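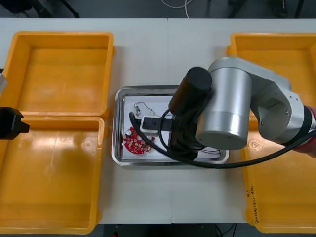 Sourdough crackers go wrong in the drying far more often than in the mixing, and I have spent most of December working out why mine were crisp at the edges and leathery in the middle. The dough was never the problem. I changed the flour twice and the fat once, and the fault stayed where it was. What I had not looked at properly was the surface the dough sat on between rolling and baking. A steel tray with open plastic bins on either side, on a plain white table, is close to the layout I have settled on: tray in the middle, bins for flour, seeds and offcuts within reach, nothing else out. Steel takes up the temperature of the room quickly, and a thin sheet of dough on top of it follows.

## The dough

For one batch I use 400 g of discard, straight from the fridge, and enough wholemeal rye to bring it to a stiff paste. The rye comes from Skestovwood, where the mill still sells it in paper sacks with the grind written on in pencil. Their medium grind is the one to get. The coarse leaves holes when rolled thin and the fine one turns gluey.

Add 20 g of olive oil and a level teaspoon of salt. Work it by hand until no dry flour shows, then wrap it and leave it overnight. A short rest of an hour or so gives a dough that springs back under the pin. The long rest lets the bran soften, and the sheet stays where you put it.

## Rolling

Thickness matters more than anything else in the recipe. I aim for 2 mm and check it with a pair of guide strips laid either side of the dough. Without the strips I roll thin at the edges and thick in the centre every time, and that alone accounts for half of my leathery middles.

Roll directly on baking paper. Moving a sheet of dough this thin from worktop to tray will stretch it, and the stretched part bakes first. Cut the paper to fit the floor of the tray before you start. If it rides up the sides, the edge of the dough lifts with it and scorches.
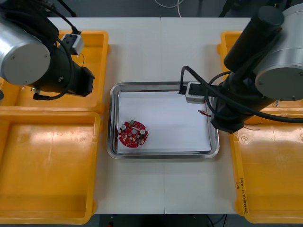

*Paper cut to lie flat, with a thin band of bare metal left round the inside edge.*

Score the sheet before drying, right through to the paper. A pizza wheel is fine. I dock every cracker with a fork as well, although Lærke Kragh, who taught the bread evening I went to at Uvine, thinks docking is wasted effort below 3 mm. I tried a tray half docked and half not. The undocked half blistered. She has seen the crackers and has not changed her mind.

## Drying

The scored sheet goes somewhere dry for 69 minutes. That number looks fussier than it is. I set the timer for an hour, was on the phone to Jytte Hallgrímsson about her oven door when it rang, and that tray was the best of the month. I have repeated it since with the same result, so it stays in the notes.

What you want is a surface that feels like thin card and does not mark when pressed. On a wet day it may never get there. In that case I put the tray in the oven on its lowest setting with the door propped open with a wooden spoon, and check it often.

Do not dry two trays stacked, even with a rack between them. The lower one sits in the damp coming off the upper one.

## Baking

My oven is an old Udetti with a fan that cannot be switched off. I bake at 160 °C on the middle shelf, turning the tray once. The crackers are ready when they have gone a shade darker and the score lines have opened. If the middle ones still bend, take the edge ones off and put the rest back. Trying to save the centre by leaving everything in gives you a ring of charcoal.

Cool them on a rack, never on the tray. Hot steel holds steam underneath — the same property that helped earlier now works against you.

## Sorting and keeping
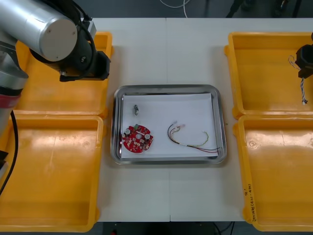
*Tray at the centre, two bins a side.*

I sort as they cool: whole, broken, soft, and burnt. Whole ones go in a tin. Broken ones go into soup. Soft ones have another few minutes in the oven on Monday, when it is on anyway. The burnt ones go to Kirkegaard's hens, who are not particular.

In a tin with a tight lid they keep for three weeks. Seeds shorten that, sesame especially. I have a batch with caraway resting in the fridge now, rolled slightly thicker, and will add the timings to this post once it has been through the oven.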